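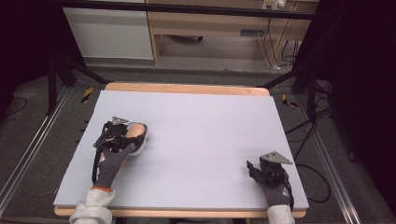

Farhad Arabzadeh had already put the kettle on twice by the time I found the right door. There are two Marnero Streets in Warevley, it seems, and I'd spent a good while being very polite to a dentist's receptionist on the wrong one. "Everybody does that," he told me, taking my coat. "The dentist gets my mail, too."

I'd come to talk about bread. Farhad ran the Jalali bakery for years before handing it over to his niece, Elaheh Azimi, this past September, and I wanted to know what it's like to give up a place like that. He still goes in, of course. "I go in to buy bread," he said, very firmly, and then Elaheh, who was sitting right across from him, started laughing so hard she had to put her tea down.

"He comes in at 6," she said. "We open at 7."

The bakery makes flatbreads mostly, barbari and sangak, plus a sweet roll with cardamom that I could eat every day of my life. When Farhad started out he sold barbari and nothing else. He'd learned it from an older baker who wouldn't write anything down, so the first batches were all guesswork. "I threw away so much dough," he said. "My wife asked me if we were feeding the garbage can." What finally helped was using less yeast and leaving the dough alone overnight. He still thinks most home bakers rush it. "You want bread in two hours, go to the store. Come to my store!"

These days they bake 500 flatbreads on a busy morning, and Elaheh knows the number because she's the one who orders the flour. She worked in insurance before this (she says she misses the chair) and the first thing she did was put the recipes on paper. I asked how that went over.

"I didn't speak to her for one afternoon," Farhad said.

"It was lunch," said Elaheh. "You didn't speak to me for lunch."

They do disagree about things. She'd like to sell sandwiches, and he thinks a sandwich is something you make at home with bread you bought from him. She moved the sesame from the top shelf to the bottom and he moved it back. The sweet rolls were her idea, and he was against them until the first tray sold out — now he tells customers they're an old family recipe. I asked him straight out if they were. He offered me more tea.

I did get some advice out of them for those of us baking in small kitchens. Heat the stone longer than you think you need to. Wet your fingers before you press the ridges in. Elaheh brushes hers with a thin cooked paste of flour and water, and Farhad agrees with her on that one, so I'm taking it as law.

The plan for next year is a second oven and maybe a stall at the Jevley market, if the permit comes through. Farhad says he won't be working the stall. Elaheh has already ordered his apron.

Jalali is closed for the first week of January, so get your rolls before then.

Posted 2022-12-16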